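Plivurmont Two-Arm Station — Set-up and Recording Guide
Section 6: Recording demonstrations for the case-packing task

This section covers recording with both arms and a hard-shell case. It assumes the arms have been calibrated and that the Navum recorder is running. If the recorder shows a red status line, go back to Section 2 before you start.

6.1 Before the first recording

1. Clear the floor panel of anything left over from the last task.
2. Open the case and check that every item is in its own slot. For the poker set used in this section, that means chips, dice, both decks of cards and the dealer button.
3. Start a new batch in Navum and type the task name exactly as it appears on your task sheet. Capital letters count.
4. Move each arm through its full reach once, slowly. Watch the cables while you do it.

Caution: Loose cable loops can catch on an elbow joint. Stop and re-dress the cable if a loop tightens at any point in the reach.

6.2 Picking up a small flat item

The dealer button is the hardest item in the set. It is clear, so the marbled floor shows through it, and its edge can be difficult to find in the wrist view. Practise with it before you record.

1. Bring the open gripper in low, with one finger to each side of the button.
2. Close slowly until both fingers touch. Do not squeeze further.
3. Lift straight up, then pause for one second before moving across to the case. 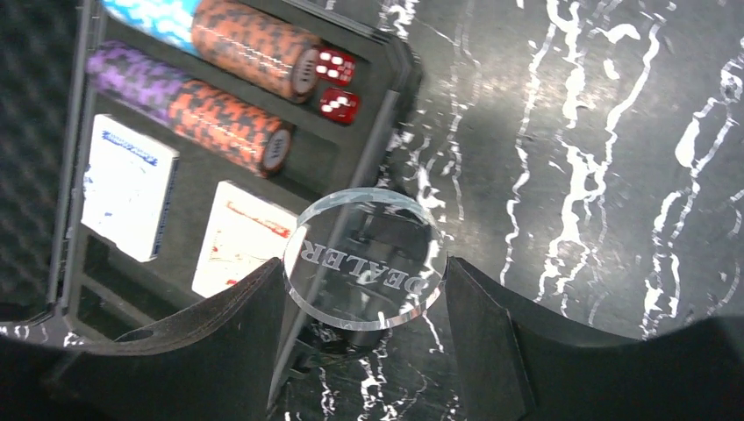 Can I keep a demonstration in which I dropped the item and picked it up again?
Keep it if you recovered without touching anything by hand, and tag it "recovery". Demonstrations with a hand in view must be deleted.

Vary the starting place of the button from one demonstration to the next. Move it a hand's width or more each time, and turn it as well. A batch in which the button always starts on the same spot will teach the arm that spot and very little else. The same goes for your approach: come in from the left on some attempts and from the right on others.

Note: Scratches and glare on the floor panel are acceptable. Do not polish the panel in the middle of a batch — a change in shine part-way through makes the batch harder to compare.

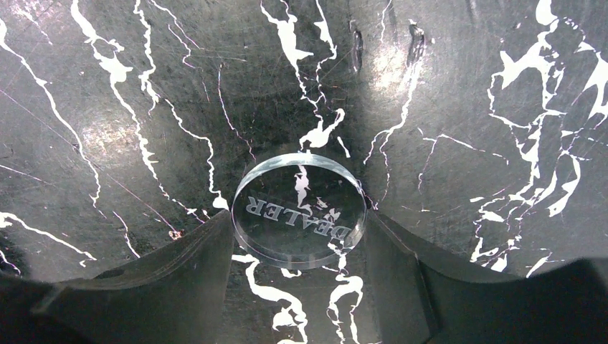

Fig. 6-2. Dealer button on the floor panel, between the gripper fingers.

6.3 Working the lid with two arms

Either arm may lead, but choose one and keep to it for the whole batch. Enter your choice in the "lead arm" box.

1. Place the case in the middle of the floor, within reach of both grippers.
2. Take hold of the lid near its top edge with the lead arm.
3. Keep the other gripper beside the case, ready to steady it if it slides.
4. Move the lid in one smooth motion. If you need to stop, stop fully, then carry on.
5. Let go only when the lid is resting by its own weight.

Caution: Do not force the lid past the end of its travel. The hinge will give before the arm does.
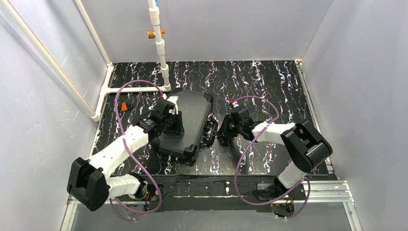
Adjei wrote in the comments on the last edition that step 3 is easy to forget and expensive to skip: "We lost most of an afternoon to cases creeping across the floor. Now the second gripper goes into position first, before the lead arm moves at all." Doing it in that order is fine, provided every demonstration in the batch does the same.

6.4 Ending a demonstration

1. Open both grippers and back them away from the case.
2. Hold still for two seconds.
3. Press the foot switch once. Navum saves the file and numbers it.
4. Mark the result as success, recovery or failure. Do this straight away, not at the end of the batch.

6.5 Checking the wrist views

Play back the first demonstration of each batch before recording the second. Look at both wrist views from start to finish and check the following.

Both fingertips are in view and in focus.
Shadows from the arm are soft enough that you can still see what lies under them.
The picture does not freeze or skip when the arm moves quickly.

Worn fingertips may stay in use as long as they still meet evenly. If you change a fingertip, close the batch and begin a new one. 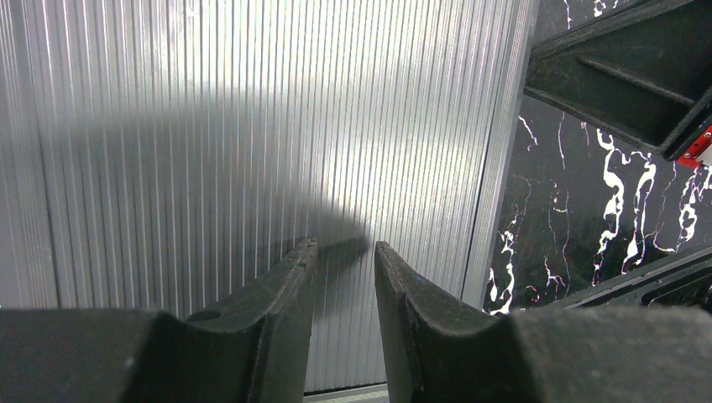

Fig. 6-4. Wrist view with both fingertips visible and arm shadow on the ribbed panel.

6.6 Batch size and storage

A full set for this task is 3000 demonstrations. The recorder disk holds 4000 at the standard setting, so one set fits with room to spare. Copy finished batches to the Drulov store before starting another task, and wait for the "copy verified" message before you delete anything from the recorder.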